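Section 4: Looking after the guest bathroom

Welcome back, and well done for getting this far. The bedroom pages of the Orwood housekeeping guide are the long ones, and by now you will have made a bed or two and will be glad of something smaller. The bathroom is small, certainly, but it is the room our guests look at most closely, so please take your time over it. Allow 30 minutes for a full clean when you are new. You will get quicker without trying.

Before you start

Put the extractor on, prop the door open and bring in only what you need from the trolley: the Lillau toilet cleaner, the Lã surface spray (never the other way about), the toilet brush, two cloths for the toilet and a separate set for everything else. Put your gloves on before you touch anything, and keep them on until step 4.

CAUTION: Never mix the two products or use one straight after the other without rinsing. If you get either in your eyes, rinse with plenty of cool water and ring the duty desk on extension 3222.

4.1 The toilet

1. Raise the lid and flush once. Squeeze the cleaner up under the rim, going all the way round, and leave it to do its work while you wipe the tank top and the tiles behind. 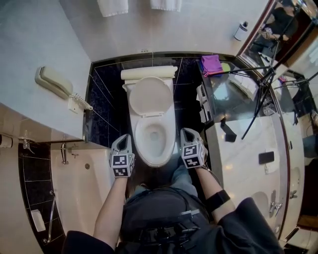

Fig. 4a. Toilet with the lid raised, ready for cleaning. Gloves on.

2. Brush the bowl well, right down into the water, and flush again. Wipe the seat on both sides, then the hinges (a favourite place for dust, and easily missed), then the outside of the bowl down to the floor.

3. The dark tiles are handsome but they do show every splash and streak. Spray your cloth and not the wall, wipe from the top down, and finish with a dry cloth. If the white grout lines have gone grey, tell your supervisor, and please don't scrub at them with anything rough.

4. Take off your toilet gloves, wash your hands and put on a fresh pair. Then give the telephone a wipe – the handset first, and then the cord, which is a fiddly thing and best done by running it gently through a folded cloth.

NOTE: Listen for the dialling tone before you put the handset back. Guests do rely on that telephone, and it is so easily knocked.

4.2 Towels

Hand towels go on the chrome bar on the back wall, two of them, side by side. Fold each one lengthways, drape it over and then stand back by the door to see whether they are level. It sounds fussy, I know, but it is the first thing you see as you come in! The rest of the white towels are folded and stacked on the vanity counter.
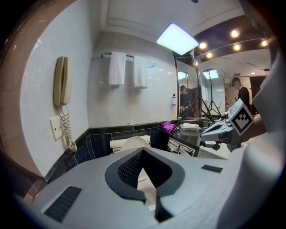
Fig. 4b. Two hand towels on the bar, with the folded stack on the counter to the right.

Anything on the counter that isn't ours, such as a guest's own cloth or sponge bag, may be lifted so that you can wipe underneath, and should go back exactly where you found it. Please never tidy it away into a drawer. Khang Bạch, who wrote the first edition of these pages, used to say that a guest should be able to find their toothbrush in the dark, and we have kept to that ever since.

4.3 The counter and the bath

1. Lift the tissue box holder and the glasses, and wipe the whole counter from the back to the front edge, drying as you go. A polished surface left damp will be covered in marks by the afternoon.

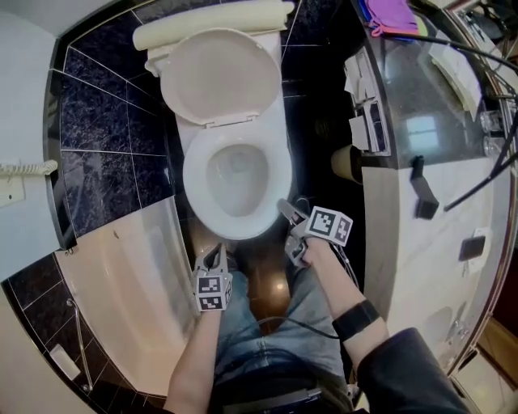
2. Swap any used glasses for clean ones from the trolley. Paper cups that have been drunk from go in the bin, but if there is still something in the cup and the guest is staying on, leave it be.

3. Rinse the bath, wipe it round and buff the tap and the grab bar. Give the grab bar a firm pull while you are there. It should not move at all, and if it does, report it before you leave the room.

4. Wipe the shower screen on both sides, hang the shower head back on its rail and let the hose fall as it likes.

5. Check the wall dispensers and refill them from the Sullham bottles if they are low. Close the toilet lid, and have one last look round from the doorway.

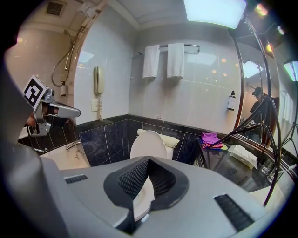
4.4 The floor

Always leave the floor until last, starting at the far corner and working your way back to the door. Wring the mop out well – the floor should be dry enough to walk on before you have finished writing up your sheet. Used cloths go in the laundry bag on the trolley, toilet cloths in their own bag, please, and both are washed separately.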